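Gresteck packing floor, nine months into the two-arm cells. Some notes, mostly for people at other sites who keep asking. 1/7

Before January each packer filled stationery and brush sets by hand, 300 a shift. Now one person looks after two cells and the pair put out 1760 a day between them. Headcount on the line is the same. The job titles changed, the pay grade did not until the union raised it. 2/7

What went away: most of the wrist complaints. What arrived: standing still for long stretches, then 15 stoppages in an hour when a new pen size comes in. Hafiz Lau logs them by cause. Grip faults lead, then parts presented at the wrong angle. 3/7

Venla Suominen used to train new packers. She now teaches the tasks to the arms and has a bench for it next to stores. Her rule is to practise on mixed, untidy layouts before anything goes near the line. 4/7

Pens into a cup is the current one. One arm per side, and the hard part is a pen lying at a slant across the cloth.

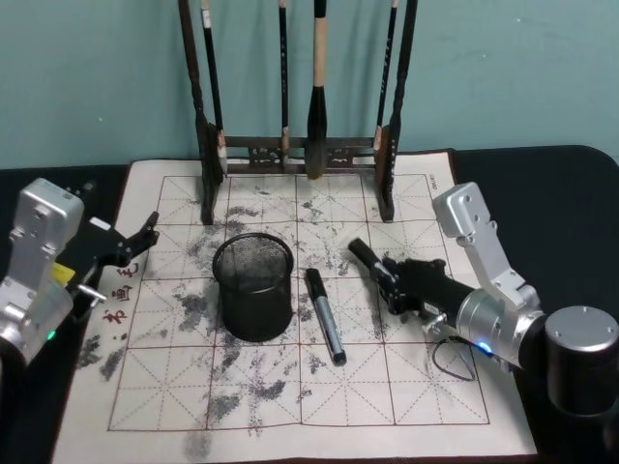 5/7

She reckons on over 40 attempts per layout before she signs it off - management had planned for far fewer. The schedule has been changed to match hers. 6/7

Still open: who covers the cells when Venla is on leave. Two packers have asked to learn the teaching side. No training hours agreed yet. 7/7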